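Hi Maeve,

Progress update on the Isholm photo walks project, covering everything since January. I know the form has boxes for all this, but you said a letter was fine, so you're getting a letter!

The big news first. The photo archive is up to 900 pictures, all tagged and searchable, and the target in the grant was 500 for this stage. I was hoping we'd squeak past it. I did not expect people to come back from one loop of the Pranley canal with forty shots each and then argue (nicely) over which six to submit. We now cap it at six per person per walk, and I think the pictures have gotten better for it. The frosty lock gates set is my favorite, and there's one of a heron lifting off that made me gasp out loud in the library.

Walks themselves: the canal loop, the old brickyard and the Ronum orchards have all gone ahead. The brickyard one was miserable for weather but the light in the last twenty minutes was gorgeous, low and orange through the broken windows, and everyone stayed for it. The orchards walk started at 6:30 a.m. so we could catch the mist. I'd start at 7 next time. It was just plain dark for the first half hour and we mostly photographed each other's flashlights.

Comments on the website are busier than I planned for. People leave such kind things under each other's pictures -- "I want to walk down that lane right now" kind of stuff -- and a few beginners have told me it's the reason they kept submitting. I read them all before they go up, which takes me most of an evening, and I'd like to talk about whether some of the hours budget can move over to cover that.

Money. The two loaner cameras came in under budget, and the Carvalho print shop gave us a good rate on the test prints, so we have 1000 dollars unspent on the equipment line. I'd love to put it toward framing for the spring show. Could you let me know if that needs a formal change request or just a yes from you?

What's behind: the printed trail guide. I have the text for 2 of the routes and the maps for none of them, and I'd sooner push it back a month than rush it out with bad maps. The close-up workshop is also still waiting on a room.
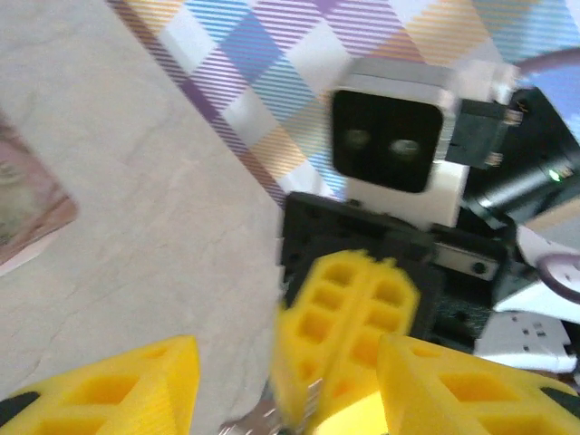 Blur and texture: yellow grids against pale gray

Next up is picking the pictures for the show, one more canal walk while the trees are bare, and those maps. I'll send the receipts separately once I've scanned them.

Thanks so much for all your help with this, and come on a walk sometime!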